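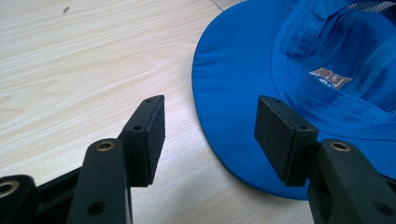 Photo: Jhun Magbanua / Skemcombe Family Pages

How Do Babies Learn to Talk?

For readers age 8 and up

A newborn baby cannot say any words. Three years later, the same child may be asking you why dogs don't wear shoes. Between those two points there is a lot of listening, a lot of strange noises, and a lot of practice. If you have a baby brother, sister or cousin, you may be able to hear some of the steps as they happen.

Listening comes first

Babies start listening before they are born. In the last few months inside the mother, a baby's ears already work well enough to pick up sounds. The baby hears the mother's heartbeat, her stomach gurgling, and her voice. Voices from outside get through too, but they are muffled, a bit like hearing someone talk when your head is under the bathwater.

After birth, babies often turn toward a voice they have heard before. They don't know what the voice is saying. They know the tune of it, meaning how it goes up and down and where it speeds up or slows down. Every language has its own tune, and babies get used to the one they hear at home. If a family speaks two languages, the baby gets used to both.

Crying and cooing

The first sound a baby makes is crying. A cry can mean the baby is hungry, tired, too hot, too cold, in need of a clean diaper, or wanting to be picked up. Sometimes the grown-ups can tell which one it is and sometimes they have to guess.

At two months old, many babies begin to coo. Cooing is a soft sound like "ooo" or "aah." Try saying "ooo" yourself. Your tongue hardly has to do anything, and your lips stay in one place. Sounds like that are easy for a small mouth to make.

If you coo back to a baby, the baby may stop, look at you, and then coo again. The two of you are taking turns. Taking turns is a big part of talking, and babies learn it long before they have any words to take turns with.

Babbling

Next comes babbling. A babbling baby puts sounds together and repeats them: "bababa," "dadada," "mamama." Many babies are doing this by the time they are eight months old, and some start a good deal sooner.

Say "ba" slowly. Your lips close and then pop open. Now say "da." Your tongue taps the top of your mouth behind your teeth. A baby has to find out how to do all of this by trying it over and over. Babies babble to other people, and they also babble when they are alone in the crib in the morning.

When a baby says "dadada," the baby may not be talking to Dad yet. It could just be a sound that is fun to make. But when Dad hears it, he smiles and comes over, and after a while the baby may link the sound with the person.

Babies who are deaf and who see sign language at home babble as well – they do it with their hands. They make small, repeated hand shapes, and later these turn into signs. 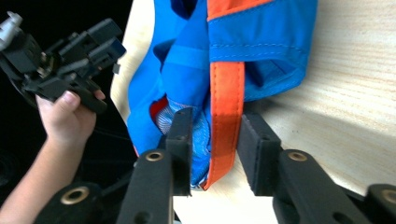 A blue bag with an orange strap.

Pointing and waving

Before they can talk, babies find other ways to tell you things. They reach up when they want to be carried. They push the spoon away when they have had enough. Near the end of the first year many of them start to point.

Pointing is more useful than it sounds. When a baby points at a bird, you look at the bird as well, and then you will probably say "bird." The baby is looking at the bird at the same moment as hearing the word, and that makes the word easier to learn.

Waving bye-bye is another early one. So is shaking the head for no, which some babies like so much that they do it even when they mean yes.

The first word

Many babies say their first real word near their first birthday. Some say it earlier and some say it later. A word counts as real if the baby uses it on purpose and uses it for the same thing each time. It doesn't have to sound right. If a baby says "guk" every time a truck goes by, and only then, "guk" is a word.

First words are usually the names of people, animals, food or things the baby sees every day. "Mama," "ball," "dog," "milk" and "up" are common ones. You won't meet many babies whose first word is "Wednesday." You can't hold it or pet it or eat it.

A baby understands many more words than he or she can say. You can check this with a game. Sit on the floor with a baby who is close to one year old and put out a ball and a cup. Ask, "Where's the ball?" If the baby looks at the ball or grabs it, the baby knows the word. 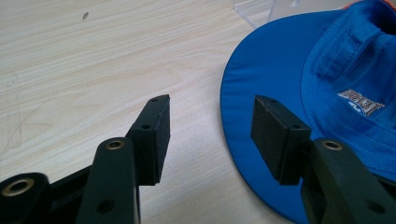

Learning a word also means learning what the word does and does not cover, and this takes time. Suppose a grown-up points and says "hat." How does the baby know that "hat" means the whole thing? Take the hat in the picture. It is bright blue, and it has a wide brim with a line of stitching running along near the edge. "Hat" could be the name of the color. It could be the name of the brim, or of the stitching, or even of the table underneath. Babies mostly start by guessing that a new word is the name of the whole object, and most of the time the guess is right. Later they hear "hat" said about a red wool one and a yellow rain one, and they work out that the color doesn't matter.

Mistakes that make sense

Small children often stretch a word too far. A child who has learned "dog" may call a cow a dog, and a sheep, and a horse. All of them have four legs and a tail, so you can see how it happened. You don't need to laugh or make a fuss. Just say, "That's a cow. It says moo," and carry on.

They can also make a word too small. A child might say "shoe" only for his own shoes and not for anyone else's.

Older toddlers make a different kind of mistake. They say "I goed" or "two foots." They have probably never heard a grown-up say "goed." What they have done is notice a rule: you add "ed" when something has already happened. They used the rule on a word that doesn't follow it. So a mistake like "goed" is a sign that the child is learning how the language works.

Faster and faster

New words come slowly at first. A one-year-old may add only a few in a month. Then for many children things speed up. Some two-year-olds can say 100 words, and some can say a lot more than that. Some three-year-olds use 1000.

At two, many children are joining words together. "More juice." "Daddy gone." "My truck." These are very short sentences, but the words are in a sensible order.

Not all children go at the same speed. A child who talks late may be busy learning something else, like climbing, or may simply need more time. Sometimes a child has trouble hearing or trouble making sounds. Then a doctor can check the child's ears, and a speech therapist can help. A speech therapist is a person whose job is helping people with talking, and with children this often looks a lot like playing.

How you can help

Babies learn words from people who talk to them. You don't have to be a grown-up to do it.

Talk about what the baby is looking at. If the baby is staring at a spoon, talk about the spoon.

Get close enough that the baby can see your face. Babies watch mouths as well as listening to voices.

Say the names of things while you are using them: sock, banana, door.

Read picture books together. Babies like the same book many times, so expect to read the one about the duck again.

Sing. It can be a song you know or one you make up, and it does not matter how well you sing it.

Wait after you say something. Give the baby a turn, even if all you get back is "ba."

Turn off the TV if it is on in the background. It is harder for a baby to pick out your voice when other voices are going.

Words to know

Babble: to make the same speech sounds again and again, like "bababa."

Coo: to make soft sounds like "ooo" and "aah."

Newborn: a baby who was born a very short time ago.

Speech therapist: a person who helps people learn to speak more clearly or more easily.

Toddler: a young child who has just learned to walk, or who has been walking for a year or two.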